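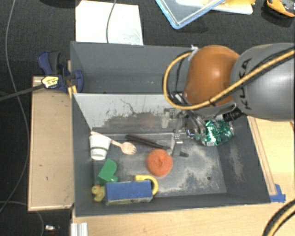 A caixa das coisas sem lugar

Toda casa tem uma. A minha fica na prateleira de baixo do armário do corredor e já foi gaveta, já foi saco de supermercado, já foi uma lata de panettone que não fechava. É onde vai parar o que não é de cozinha, não é de banheiro, não é brinquedo (ou é, mas a criança já cresceu) e mesmo assim ninguém tem coragem de jogar fora. Patinho de borracha, por exemplo. Quem é que joga fora um patinho amarelo? Eu não consigo, e olha que já tentei!

Em janeiro resolvi encarar a minha. Tinha lido sobre o assunto, tinha assistido a vídeo de gente que dobra meia em pé, e estava naquele espírito de começo de ano em que a gente acha que vai virar outra pessoa até o carnaval. Fui à Bekham, aquela loja de utilidades perto da rodoviária, e comprei um caixote cinza da Rekon, com uma divisória no meio. Paguei 70 reais e voltei para casa de ônibus com ele no colo, apertando a senhora do lado, coitada.

A ideia da divisória me pareceu genial na hora. De um lado, tudo o que ainda não tinha dono. Do outro, nada. Nada mesmo, um espaço vazio esperando a decisão. Você pega uma peça, olha bem para ela e, se for ficar, passa para o outro lado. Se não for, vai direto para a sacola de doação ou para o lixo reciclável. O que eu não sabia é como demora a primeira passagem de um lado para o outro. Fiquei uma tarde inteira com o lado vazio, vazio.

O problema é que cada coisinha puxa assunto. Copo branco com um filete verde-escuro: serve para alguma coisa, claro, nem que seja para guardar lápis. Talher de madeira, meio colher, meio garfo: veio com uma salada, nunca mais usei, mas é tão bonitinho, tão clarinho, que dá dó. Pecinha de plástico verde: de que brinquedo era? Enquanto eu não descobrir, não jogo. Uma bola felpuda laranja, uma varetinha escura, um pacotinho verde brilhante todo amassado... Quando vi, estava sentada no chão com as pernas dormentes e o café frio do lado.

Aí mudei o método, e é esse que eu passo adiante. Primeiro, tirar uma peça por vez, sem remexer o resto. Parece bobagem, mas remexer é o que mata: você enfia a mão para pegar o copo, encontra o patinho e lá se foi meia hora. Segundo, cinco minutos de relógio e acabou, volta amanhã. Uso o timer do fogão, que apita feito um caminhão dando ré. E embalagem a gente abre, vê o que tem dentro e resolve ali mesmo. A que volta fechada para o caixote fica mais um ano, pode acreditar.

Madeira que encosta em comida eu separo logo. Se está lascada ou com cheiro, vai embora. Se está boa, lavo, seco bem em pé e mando para a gaveta de piquenique (temos uma gaveta de piquenique e fazemos, com muito otimismo, um piquenique por ano). Já o que é fofo e felpudo junta poeira que é uma beleza, então passa por água morna e sabão de coco antes de ganhar qualquer endereço novo.

Uma leitora me escreveu perguntando se não é melhor comprar logo aqueles organizadores da Fomik, cheios de divisõezinhas. Olha, eu tive. O defeito é que cada divisão vira uma desculpa! Com muitos compartimentos eu só arrumava a bagunça em fatias, e continuava tudo lá, muito bem acomodado. Com dois espaços grandes não tem onde se esconder.

Levei quase duas semanas para terminar a primeira rodada. O copo foi para a escrivaninha e a peça verde continua um mistério. O patinho mora na beira da pia do lavabo, onde as visitas sempre mexem com ele, e o caixote, confesso, já está enchendo de novo.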